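Motorsport > Club Racing > Talks

Calendar Results Drivers Talks Contact

Speaker notes — what a season in a one-make series costs
Elimcombe Motor Club, February 2020

Start with the Favitz Cup. Ask who has raced in it and who has only watched. Keep this short.

The entry fee is 2,599 for the year. Say that first, as it is what people come to hear. It covers 14 races over the season and the series registration. It does not cover tyres, fuel, testing or the car.

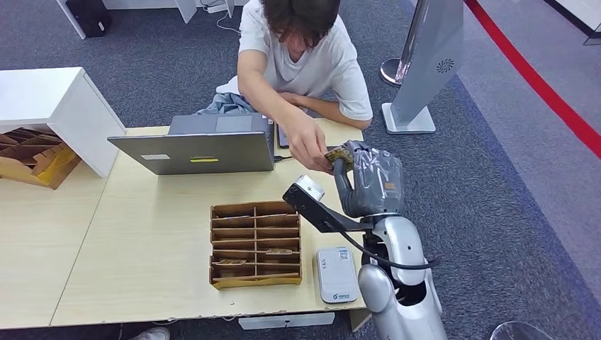
Tyres next. The rules allow one new set per meeting, and most drivers at the front use all of it. Further back you can run a set for 2 meetings and lose very little. Heffernan supplies the control tyre and brings a fitting truck to every round. Book your slot on the entry form or you will queue.

Testing. My advice is three days before the first round and none after that unless the car has been rebuilt. Spend one of the three in the wet if you can get it. Mention Skolalik here — short lap, cheap half days, poor run-off at the second corner. Bring your own fuel.

Pause for questions on tyres and testing. Do not get drawn into the engine sealing row.
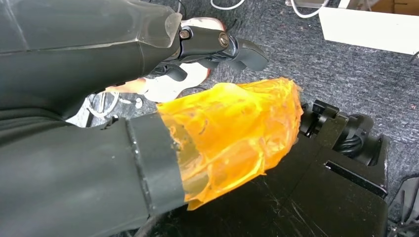 Kit is where new drivers spend in the wrong order. Helmet first, then the seat, then the suit. Boots can wait for a first test day if the circuit permits it, but do not leave them until the first race. A trainer like the white one with the red-orange trim is fine for walking to the office. In a narrow pedal box you want a thinner sole and nothing that catches. Try heel and toe in the garage with the engine off.

Damage. Put money aside before the season starts and do not touch it for anything else. Entries for next year close in December, so that is when whatever is left becomes useful.

Finish with the licence forms. Spare copies on the side table.

Contact the club | © Elimcombe Motor Club | Back to top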